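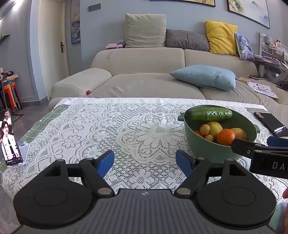
July 30, 2020

Long entry, sorry in advance to whoever reads it after me. I want to get the Hodum kit written up while it's still fresh, and the loan form from Findness has a comments box about the size of a postage stamp, so everything that doesn't fit in there is going in here.

Quick recap for anyone who missed the January entries. Back then we tried the older Brulano set, liked the hands, disliked the software very much, and sent it back. Findness (who rent out kits for both makers) offered us the Hodum pair on a trial, same terms, and we said yes mostly on the strength of the pads. I've now used the pair nearly every day of the trial and I have opinions!

The task lately has been the fruit bowl on the lace cloth. I picked it for being ordinary. There's the green bowl with its little tab handles, a cucumber laid across the back, a bright orange fruit at the front, a couple of rounder yellow-green ones, and the small brown fellows on the left that everyone wants to call walnuts. One hand steadies, the other picks, the fruit goes down on the cloth and comes back, and then you swap sides and do it all over again. It's pleasant work for the first hour, I'll say that. After the first hour you start to have feelings about the cucumber.

What I like, in no order.

The grip. Whoever shaped the body of these things has held one for a whole afternoon. The Brulano set had me putting it down every few minutes to shake my fingers out, and with these I keep forgetting to take a break, and then I stand up and find out what my shoulders think of that. The weight sits back toward the palm where you want it. Conceição Neves has much smaller hands than mine and I was ready for her to complain about the reach, but she ran a full morning and only asked whether the trigger could come a touch closer. It can, there's a screw for it under the cover, which the manual mentions once, in the section on cleaning. I've marked the page with a sticky note.

The blue pads. They're soft enough to hold a round fruit at its widest point and they don't squirt it out sideways the way the old hard ones did. I've only dropped the cucumber when I was being lazy and took it near one end. Held at the middle it behaves. I'd still like to try it with something greasy or floury before I call the pads wonderful, but for fruit I'm happy.

The linkages. Both fingers close evenly, and they still do after all this use. No wobble at the pins that I can feel. I did put a driver to the little screws at the fingers on both units last week as a precaution and they hardly moved.

Now the things I don't like, which are fewer but some of them matter.

The width when both hands are working. Those side housings are broad! With one hand at the bowl there's plenty of room, but bring the second one in from the right and they'll knock together over the rim unless you've agreed with yourself beforehand which one goes in first. I've settled into letting the right one come in low and flat along the near side of the bowl, and the left reach over the top. It works but it's a habit I had to learn, and I think it shows up in the recordings as a sort of politeness, one hand waiting for the other. I went back through a batch and it's there in nearly all of them. If we end up using this data for anything two-handed we should vary the approach on purpose. Conceição says she naturally goes the other way around, so perhaps the answer is simply more of her and less of me.

Lace. I love that cloth and so does everyone who walks by, but the fingertips find the holes. Only when you press down, and only if you close while you're still touching, but once one pad has caught a loop you've dragged the whole table setting an inch before you notice. I now come in a little high and close before the last bit of descent. I went back and forth on switching to something plain and decided against it. People have tablecloths. The green checked one is underneath anyway if we want to peel the lace off and compare, and I'd like to do that before the loan runs out, same fruit, same bowl, nothing else changed.

The view. With the camera sitting where it does you get the gripper itself across the whole bottom of the picture, which is the point, but you also get an awful lot of room. I had a look through the recordings and the sofa with all its cushions is in there, and the paintings, and the stacked stools by the door, and the desk in its natural condition. I'm told clutter is good for us. It does mean I should stop treating the desk as invisible. Also the phone in its stand stays where it is on the left side of the table during takes, or it goes away completely, one or the other. I've been careless about that and it makes two otherwise matching sets look like different days. Same goes for the notebook – this one, I mean, or whichever one is in use. I had got into the way of parking a notebook and pen at the edge of the table by the bowl, and then reaching past it. Fine for a few takes, but let's be consistent within a set.

Software. Much better than Brulano's, low bar. It starts, it pairs both hands without sulking, it names the files sensibly. The export is slow. I've been leaving it to run over lunch. The one real fault is that it won't warn you when one hand has stopped recording, it just carries on cheerfully with the other. I lost most of a set that way and only found out when I went to trim it. There's a small light for it but it's on the underside, and your own wrist is in front of it. I wrote to Bodnár at the Findness service desk and got a friendly answer the same afternoon, with a beta that plays a sound. I haven't installed the beta. I don't like changing software in the middle of a trial, and if I do it I'll note it here in capital letters.

Numbers, such as they are. We have over 700 episodes from the trial, all tasks together. The fruit bowl is 295 of those after I threw out the ones with a missing hand. I'd hoped for a rounder figure and may do a few more to feel better about it. I did a run of 100 in one sitting to see whether the tracking would drift, and watched the finger-opening trace from the first and the last side by side, and I couldn't tell you which was which. That pleased me more than anything else in the whole trial. With the Brulano set we were recalibrating before every coffee.

Price. Findness will sell us this very pair at the end with part of the rental taken off, or lease a new pair by the quarter. I haven't put the quote in here since it's still being haggled over. It's in the shared folder under Hodum. My feeling is we buy. Used hands that I know are worth more to me than new ones I don't, and I can live with the marks on them. But I'd want the spare pads thrown in, and I'd want in writing that the pads will still be sold next year. I asked and was told "should be no problem," and I've been told that before about other things.

Still to do before it all goes back or doesn't:

Lace off, checked cloth only, same task, both of us.
Conceição's order of hands for a full set, then mine again, so the two can be compared.
Try the small brown ones properly. So far I've mostly left them alone in the bowl. They're hard to get at down against the wall, on top of the other fruit, and I suspect the fingertips are too thick for it. Would rather know than suspect.
Wipe the pads with whatever the manual recommends and see if the grip changes. I've been using a damp cloth.
Ask Findness about a left-right label that doesn't rub off. I've mixed the units up twice now and had to rename everything.

One more thing on fruit, while I think of it. Please don't eat from the bowl in the middle of a set. Between sets, go ahead, help yourselves, only put something similar back and write down what it was. The cucumber can stay until somebody makes a salad out of it, and I'd ask for a day's notice so I can get another one in.

Installing nothing tonight. Both hands are on the charger and the export is at the halfway mark. I'll start with the checked cloth in the morning if Conceição can come in early, and if she can't, then I'll do the small brown ones by myself and be grumpy about it.

Contact the notebook editors | © 2020 | Back to top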